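The Second Job at the Console

At the Fendell plant, the operators on the trim line used to load parts. Since May they have loaded fewer parts and spent more of the shift on the cell itself: fault recovery, fixture changes, offset corrections. The job title is the same. The pay grade moved up one step.

The line makes molded housings for pump controllers. A housing comes off the press with a gate stub and a ring of flash, and both have to go before assembly. For years this was done with a knife and a foot-operated press, two people per station. The new cell, built by the integrator Cornia, does the same work with one arm and a two-finger gripper. Scheduled output is 1000 housings per shift. The hand stations were rated at 781.

The rate was the easier part of the project. Cornia had the cycle time settled before delivery. What took longer was deciding who would be allowed to change anything.

Under the first plan, operators could start, stop and clear a fault. Anything else went to the maintenance office, which is staffed on weekdays until four. A part variant with a slightly taller boss would stop the cell on the evening shift, and the cell would stay stopped until morning. Chrysanthi Sotiropoulos, who runs production on the trim line, asked for position editing to be opened to operators who had completed 40 hours of training. Maintenance objected on the grounds that one bad approach point can bend a fingertip or crack a fixture. The compromise was a simulated cell. Operators write and test a change there first, then load it to the real controller at reduced speed.

The simulation runs on software from Lusura. Trainees start with general reach and clearance exercises at a virtual bench and move on to the plant's own fixtures later. The early exercises are about approach: how close the fingers can come to a panel or a block before the linkages on either side foul something the fingertips have already cleared.
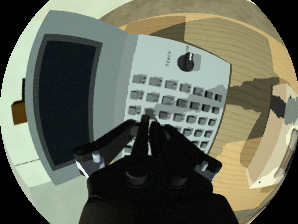 Aslak Myklebust holds that the simulator teaches the geometry well and the material badly. A warm housing gives under the fingers and a cold one does not, he points out, and in his view no trainee should be signed off for position editing before working a full week of first-hour starts on the real cell, when the parts are at their stiffest.

The plant has adopted part of that. Sign-off now requires three cold starts under supervision, and grip force remains locked to maintenance. Operators can edit approach, pick and retreat points within a fixed envelope - anything outside it is rejected by the controller.

So far 11 operators hold the sign-off. They split each shift between the cell and the inspection bench, rotating every two hours. The rotation was their request. Watching an arm run without faults is tiring in a way the knife work was not, and several reported missing a drifted part late in a long stretch.

Other effects were less expected. Wrist complaints on the line have dropped, while complaints about standing have gone up, and the bench now has stools. Handover takes longer. A shift used to pass on a parts count; it now passes on a list of edited points, with the old values written next to the new ones. Sotiropoulos wants that list kept in the controller. Operators still prefer paper, clipped to the guard door.

A second cell is planned for the Vasilakis building, where lids are trimmed. The fixtures have been ordered. The question of who edits what has been raised again, this time before the arm is bolted down.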